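Home | Work | Industry | Subscribe

The Hands Behind the Machine

When Vinska began preparing its packing lines for automation, management expected most of the questions to concern lost jobs. Many did. The company had 500 employees at its Mekinlow site, and the first notice, posted in March, said little about what would become of them.

The plan has since taken clearer form. Before a robot can sort or pack, it must be given records of people doing the same work. Vinska assigned 21 employees to produce those records, using hand-held grippers that share the shape of the robot's own fingers. Chiamaka Adeleke, formerly a line supervisor, now directs the group.

"My staff used to be measured by the carton," Ms. Adeleke said. "Now they are asked to do a task well and to do it again in a slightly different way. Some of them found that hard to accept as work." 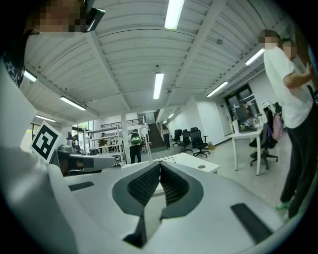
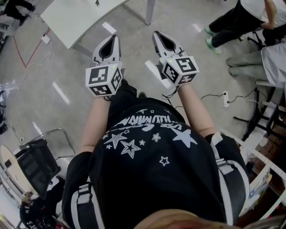 The change has reached pay and scheduling as well. Sessions with the grippers are limited to 40 minutes, after complaints of sore wrists in the early weeks. Employees who complete the training course move up one pay grade and keep that grade if they return to the line. An agreement on who may use the recordings, and for how long, took longer to settle than the wages did.

Salamatu Uzor, who represents employees in talks with the company, supports the terms but remains cautious. She has asked for a written commitment covering the 12 months after the first robots enter service.

"People are teaching a system to do what they know," Ms. Uzor said. "They would like to see in writing where they will stand once it has learned."

Vinska has said it will respond before the next round of talks. A second group is to begin training at the Idahosa site this summer.

Contact the editors | © Prundel Magazine | Back to top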